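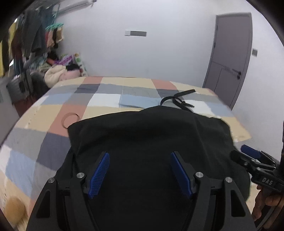
Hollis open over the black cloth, Tallis at right.

Service Interval

29 Mar 2024

Share 16 | Comments 5

The fault report for Hollis was one line long. Left finger closes late. I had written it myself in February and put off the work until the late finger became a finger that sometimes stayed where it was.

I did the job at the desk with the lamp pulled down. The two units are the same model, so I laid Tallis beside Hollis as the reference and left it assembled. The rule at the Emilham shop was that you never open both halves of a pair at the same time. I no longer work at the Emilham shop, but I have kept the rule.

The trigger came first. I squeezed it slowly and watched the fingers. The right one moved at once. The left waited through the first part of the travel, then jumped to catch up. A bent finger does not behave like that, and neither does a worn pad. Play in the linkage does.

I backed the screws out of the left arm and set them on a strip of tape, sticky side up, in the order they came out. The inner one resisted and then let go with a click. Under it the hinge pin had worn a groove into its bushing. Packed into the groove was a gray felt of lint, dark thread and one long hair. It came out in a single piece with the tweezers. I put it on the tape at the end of the row of screws.

The hair was reddish. Mine is not.

I cleaned the bore with alcohol and a cotton swab, let it dry, and pushed in a new bushing from the Grunduletti kit. Their bushings are sold in bags of 11. I have never found out what takes 11 bushings. The new one went in square on the second try. I wiped the pin, turned it half around so the good side carried the load, and closed the arm. The inner screw goes in last, snug and then a little back, or the finger binds when it is fully open.

Then the pads. The ridges on the left pad had filled with the same lint. A toothbrush along the ridges clears them. Brushing across them rounds the edges, and a pad with round edges will hold a wooden block all day and drop a sleeve every time. I used to tell people this. I had told one person in particular, who had used the left unit for most of a year and who brushed across.

There is a note in the log from that time, in the other handwriting. It says: pads done, seems fine. I read it again while the pad dried. The next entry is mine and concerns a battery.

Zeroing takes longer than the repair. You close the fingers on nothing, hold, and record the reading. Then you open them fully and record that. You do it again until the numbers stop moving. Hollis settled on the fifth cycle. Tallis, which had nothing wrong with it, took longer, and I wrote that down too.

The bench check uses a block. The working check uses cloth, because cloth is what the units are for, and dark cloth is harder than light. I took both units to the bed and spread something black on the quilt. It was the first black thing I put my hand on. I had the fingers open above it before I looked at which one it was.

It had been at the back of the rack. I had assumed it was gone with the rest.

The procedure does not say what to use, only that the cloth should be soft, unstarched and of no importance. I considered changing it. Then the reading would have been interrupted, and I would have had to zero again.

I lowered Hollis until the tips pressed a dent into the fabric and squeezed. Both fingers moved together. The fold rose between the pads and held. I brought Tallis in from the right and took the far side, lifted, and waited for the count. No slip. I set it down, opened, and repeated at the hem and then at the collar, where the layers are thicker.

It passed at all three points. I entered the result, the part used and the remaining stock. Under cause of wear I wrote fiber contamination, left hinge.

There is a field below that for corrective action. I typed that the left unit should be brushed weekly, along the ridges. Then I folded the cloth the way the units fold it, in half and in half again, and put it in the box with the test pieces.

Get new stories by email. Enter your address to subscribe. Unsubscribe at any time.

This site uses cookies to remember your reading preferences. Accept | Manage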